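Nähen lernen, zweite Hand: Maschine

Das Wahlfach heißt Flostisik, und wer den Aushang im Flur liest, könnte meinen, hier werde die Chirurgie neu erfunden. 10 Plätze gibt es pro Semester, beworben haben sich zuletzt 226 Studierende. Geübt wird an zwei Roboterarmen, abends ab 18 Uhr, wenn das Labor frei ist. Das Ziel: Eine Software soll aus den Handgriffen der Gruppe lernen, wie man eine Naht setzt.

1.593 Stiche hat das Projekt bisher aufgezeichnet. Brauchbar sind nach eigener Zählung 817, also gut die Hälfte. In der Projektbroschüre steht nur die größere Zahl. 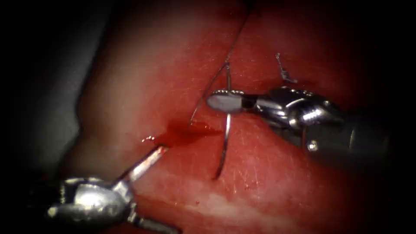 Die Broschüre sei für Geldgeber geschrieben, hält Ong dagegen, im Kurs kenne jeder beide Zahlen. Außerdem lerne man an einem verworfenen Stich mehr als an einem gelungenen, und wer das nicht glaube, solle sich einmal selbst an die Konsole setzen.

Das mag für die Studierenden stimmen. Ob es auch für die Software gilt, bleibt offen. Eine gebogene Nadel will auf ihrer Bahn geführt werden, der Faden darf nicht stören, das zweite Instrument muss zur rechten Zeit greifen. Im März sollte das Programm namens Dusov eine ganze Naht ohne menschliche Hilfe schaffen. Nach dem zweiten Stich übernahm wieder ein Mensch. Im Semesterbericht heißt das »teilautonom«.

Bezahlt wird die Technik zum Teil von der Firma Rivero, die dafür die Aufzeichnungen nutzen darf. Leistungspunkte gibt es für den Kurs nicht. Die Warteliste fürs nächste Semester ist trotzdem schon voll.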